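An afternoon at Pramodix

I got to Stiratby in November, a good deal too early, and Danylo Kushnir kindly put the kettle on before walking me through to the room where they gather examples for their learning system. The job that day was small white bricks and a blue tray, and 40 runs were planned before supper. 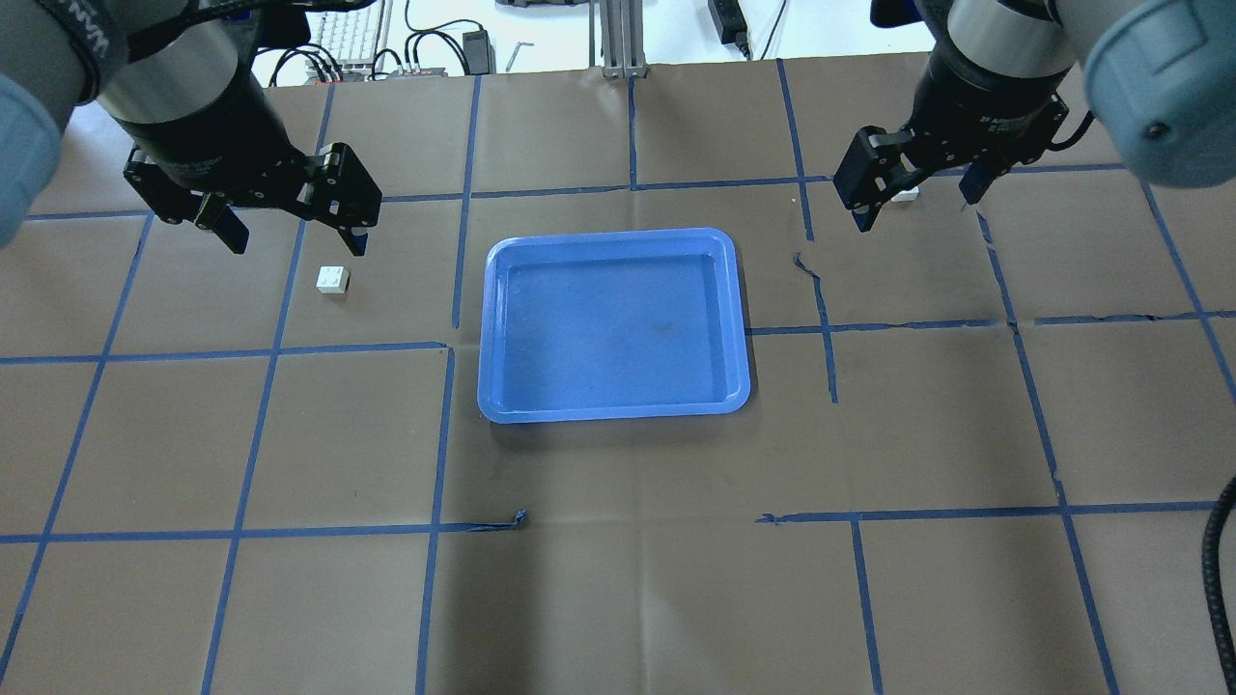
Two arms over the taped grid, tray still empty.

Danylo told me each run gets saved whole, clumsy ones included - he is rather fond of those. I stayed for nearly 52 minutes and could happily have stayed longer, watching for the point where both bricks are in the tray. 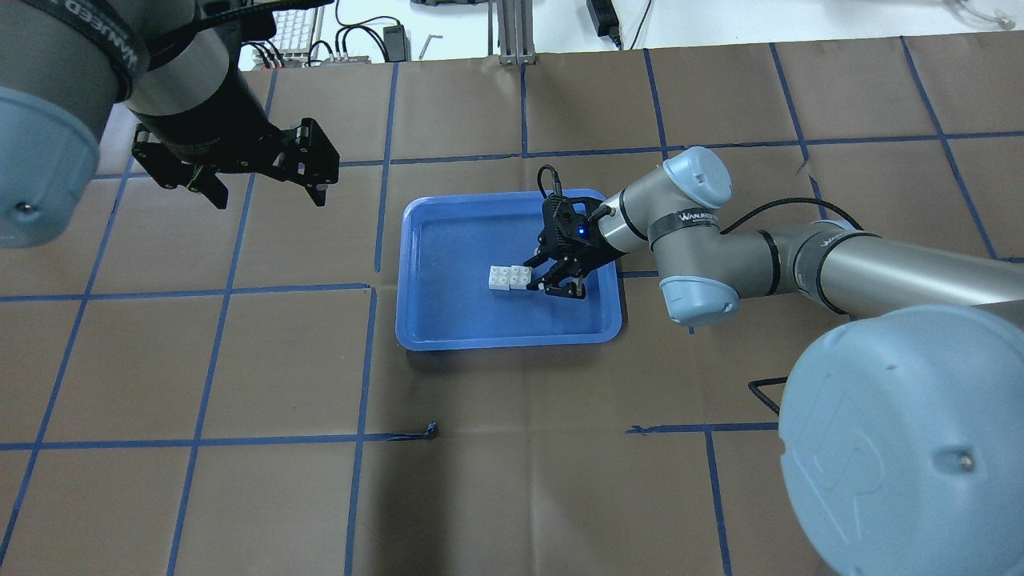
Getting to Stiratby

Take the bus toward Grasitwood and ask for the mill stop.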